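Tuesday, 9:40 p.m.

I said I would keep this diary until the end of the course and I have skipped more days than I have written, so tonight gets a long one. Shoes off, laptop hot, left arm sunburned.

We took Kornar outside again. Kornar is our rover, named by a vote I lost, and the course is the one where you get a single semester to make a thing drive itself along a path and then stand up in August and explain why it didn't. I signed up thinking I would come out a believer. I am in the back half now and I trust the machine less than I did on day one. Some of that is education, I guess.

The plan on paper was simple. Drive the path by hand, record everything, then go back inside and see whether the model can tell path from not-path using what it recorded. Thambiah is the model. Stestden is the older one, which we were supposed to have retired, and which keeps beating Thambiah on anything with a shadow in it. I have pointed this out twice in the group chat. The answer both times was that Thambiah "has more room to grow." So does a pumpkin.

I drove. My thumbs are not steady and I over-correct, and I have made peace with it, but the model is learning to steer from me and that should worry more people than it does. Every little wiggle I put in goes into the training set as the right answer. Gwilym's view is that the wiggles average out. Maybe. They would average out if I wiggled both ways the same amount, and I don't, I pull left, I pull left on a bicycle too.

He has the checklist now because the last person with the checklist dropped the class. Battery, kill switch, radio, storage, tires, somebody walking beside it. We got as far as storage and found the card still full from last time, so we stood there in the sun deleting things one folder at a time while the day got brighter. I asked if we were sure we had copies. There was a pause I did not enjoy. We have copies. I checked when I got home, before I ate.

Then the runs. We got 3 good ones, by which I mean the log file opened afterward. The first one I did too fast. The second was fine. In the third the radio dropped and Kornar did what it is meant to do when the radio drops, it stopped, and I will give it full credit for that. Stopping is the one behavior I have never had to argue with anyone about.

I went through the recordings after dinner and saved a couple of stills so I would stop describing them badly in my notes. 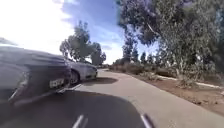
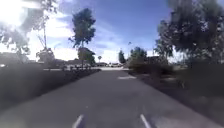 Same path in both, blue sky and glare on the left in both. The first has the two parked cars close by on the left and dirt on the other side, and the second has grass on one side and shrubs on the other, with the cars far off at the end. To me they are obviously one job: stay on the gray part. I am not sure Thambiah agrees. It has been treating a change at the edge of the pavement as if somebody had moved the whole world over.

The blur is what I keep coming back to. Near things smear, far things hold up fairly well. So the stuff the rover most needs to judge, a bumper, the line where asphalt turns to dirt, is the stuff it sees worst. I wrote this on the shared page tonight and the replies have started.

Gwilym Ellis wrote back that blur is information too, that a network can learn what a smeared edge means as well as a sharp one, and that if we only train on clean pictures we'll have a rover that works on clean days at walking speed and nowhere else. He would rather have 40 ugly minutes than 40 perfect seconds. He also said, and I could hear him saying it, that I have been against this model since before it had a name, and would I please write down what result would change my mind so that he could go and get it.

Fair. Annoying, but fair. I have been turning it over for an hour and I think I can answer him.

What would change my mind is a run on a stretch it has never seen, with nobody's hand near the stick, and with the success rule written down before we start. Every demo we have done so far, the rule got written afterward. It drifted toward the curb and that became "explored the boundary." It stopped dead in front of a shadow and that became "cautious." If I turned in homework that way I would get it back with a note. Pick a start, pick a finish, say how many times I may take over, and put the number on the whiteboard in ink that doesn't come off. If it makes it, I will say so in front of everyone and buy lunch.

I doubt it makes it. I looked at the offline test before I sat down to write this and it's not pretty. Thambiah marked 102 images from today as "no path found." I opened a bunch of them, and in every one I opened there was path all over the place. When I ran Stestden on the same pile it did better, though it also decided a patch of sky was drivable with very high confidence, so I'm not in love with that one either. I put both results on the page with no comment. Well, one comment.

The thing I can't settle is how much of this is the model and how much is us. We collect when it suits our class schedule, so the sun is always in the same part of the sky. We use one path because it's close. We let the worst driver drive (me). Then we feed all that in and act surprised when it learns one path, one kind of light and a pull to the left. If you had taught a person to drive that way you would blame the teacher. I said so to Gwilym while we were packing up and he agreed with me right away, which took the fun out of it.

He wants to fix it by collecting more. I want to fix it by collecting different, and less of it, and looking at what we have before we go out for another load. I don't think anyone on the team besides me has sat and watched a full run from start to end. It's boring, I admit. It's mostly asphalt. But you notice things. I noticed tonight that the rover's own front end takes up a big piece of the picture in one of those stills and I can't find it in the other, and I have no idea whether anyone is masking it out before training. If they aren't, we may be teaching Thambiah that a large black shape right in front of you is normal and can be driven at. I'd like to be wrong about that one. I sent it as a question and tried to keep the tone out of it.

Also the final report has a section called "Impact," two pages minimum. I don't know what to put. The draft somebody started says our work "paves the way for safer streets." It follows a path at the speed of a person looking for their keys. I deleted the sentence, then put it back because it isn't my section, then left a remark in the margin that I will probably regret by breakfast.

Things for me before we go out again:

Practice steering with the right thumb loose. Tape on the stick, maybe.

Ask about the masking in person if the message gets ignored.

Find a second path. The one behind the gym has a slope and some bad patches, good.

Write the success rule and send it to Gwilym before he writes one.

New card. I am paying for it myself and I want that noted somewhere, so it's noted.

It's past ten now. The page just pinged again. Gwilym has accepted the lunch bet but wants to be allowed two takeovers, and I've told him one.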